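Skundura Opens Its Gripper Comparison Tests to Everyone

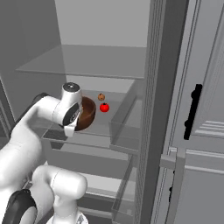
A simulated arm reaches for a wooden bowl on the middle shelf of the fridge.

SKUMVILLE, December 18, 2023 – I'm Lihua Wan, I run testing at Skundura, and I'm so happy to finally share this one! As of today, anybody can download our kitchen test set and try out grippers the same way we do.

We started back in May with two grippers (the short-fingered Cheema and the wider Druvholm) and one big argument over which was better in tight spaces. So we built a simulated fridge and ran each of them through 200 reaches, with four shelf layouts and the same arm and controller every time. The Cheema did better close to other food – the Druvholm held on to bowls more firmly, and I lost a lunch bet over that.

All the layouts and scores are in the download, along with a short guide for adding your own gripper. Please send us your results, even the messy ones! You can reach me through the Skundura press page.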